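Clisel Rail Forum > Spotting and Lineside > Help and Queries

Grain empties at Pravberg loop, how to work out when they'll run

Posted by Daichi Wada, 2022-01-02

I've been trying to see the Loltesent grain empties in the crossing loop at Pravberg and have missed them three times now. The working timetable I have (the November reissue) shows them arriving at 7 in the morning and sitting in the loop until the loaded train clears the single line section from Kubo. The first time I got there at 6:40 and the loop was vacant, and it stayed that way until I left at 9. The second time there was a rake of hoppers in the loop but no locomotive on it. The third time I heard a train go through while I was still on the highway, and I can't say what it was.

Is the timetable any use for this train, or is there a better way of judging it? I'm driving 80 kilometres each way so I'd like to have some idea before I set out. I don't have a scanner. I'd also like to know if the old stock road on the north side is still the best place to stand, as the light is wrong from the level crossing before lunch.

3 replies

Asuka Murakami

Grain doesn't run to the timetable. You just have to be lucky. I gave up on it and do the passenger instead.

Emiko Imai

The times in the working timetable are paths, and the operator doesn't have to use them. For the grain empties there are two paths a day through Pravberg, the early one you have and another in the mid afternoon, and which one gets used depends on when the silo at Kubo finished loading the day before. If loading went past dark the crew will be out of hours and the whole lot moves to the afternoon path. That would explain your first trip.

The rake without a loco is normal. When the silo siding is full they stable the spare hoppers in the loop and the engines run light to Kubo. They can sit there for days, so hoppers in the loop don't mean a train is due. Check whether there's a tail marker on the end wagon. If there isn't one, it's stabled and you can go and get a coffee.

What I do is look at the loaded train first. It leaves Kubo before the empties can come in, and it takes 19 minutes to reach the east end signal at Pravberg if it isn't checked. If you see the loaded train go by, stay where you are, because the empties will normally get the road up to Kubo soon after. If the east end signal is still red an hour after the booked time, go home or wait for the afternoon.
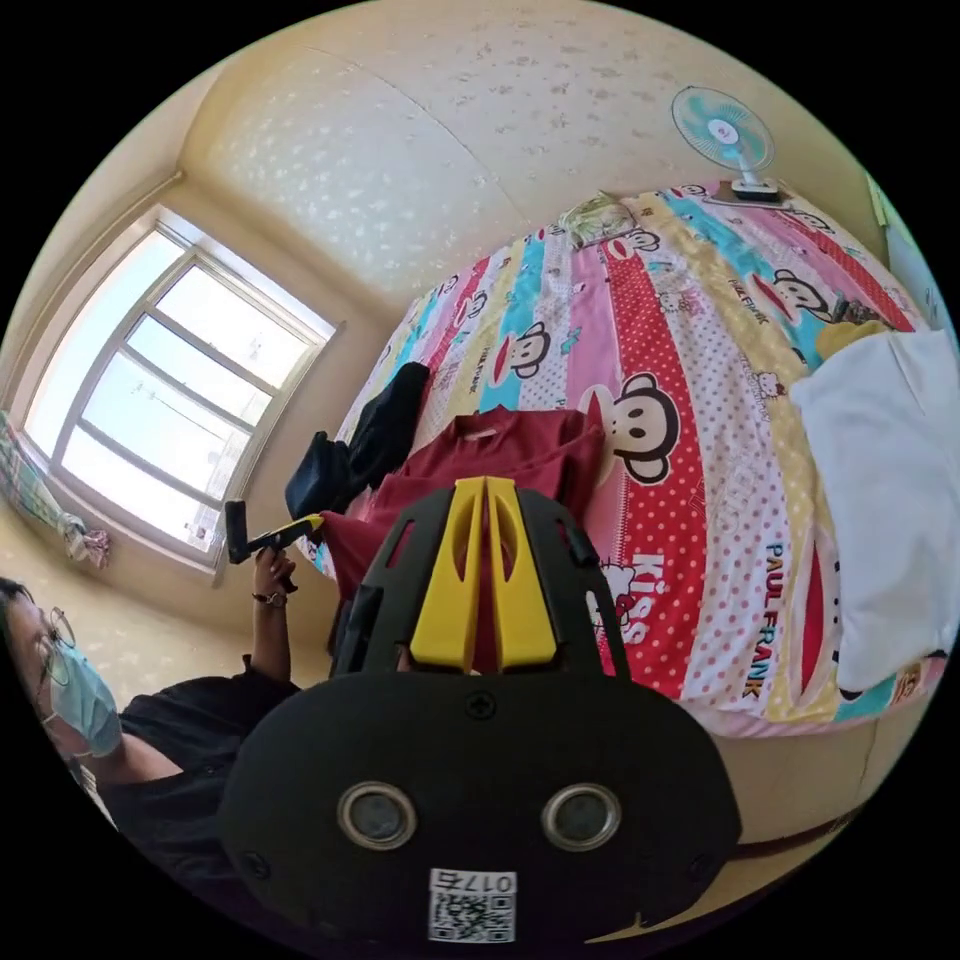
As for where to stand, the stock road is still open but the gate at the western end has been locked since the fencing was redone. Come in from the silo end and park on the gravel on the left, well clear of the track used by the farm trucks. You get the whole loop from there, with the hills behind, and the light is good until midday. After that the level crossing is better. Stay outside the rail fence, the track gang does use that road and they will report you.

Tatsuya Sugiyama

Agree with Emiko on most of that, but the early path was retimed when the passenger changed. In my copy it's now 7:25 at Pravberg and not 7. Look at the amendment sheet at the back of the November issue, the main table wasn't corrected.

One more thing to watch. The locos on the empties have been swapped around a fair bit since harvest started. It used to be a pair of the 4000 horsepower units every time, but lately I've had one of those with an older engine behind it, and once just the older pair, which were struggling on the grade out of the loop. If you're only going for the big ones, ask in the sightings thread the night before. Miyuki Kinoshita lives near the silo and usually posts what came in on the last train. She won't always have the return time but she'll know what's on the front.

Your third train was probably the ballast, which ran most mornings before Christmas. It doesn't stop at Pravberg.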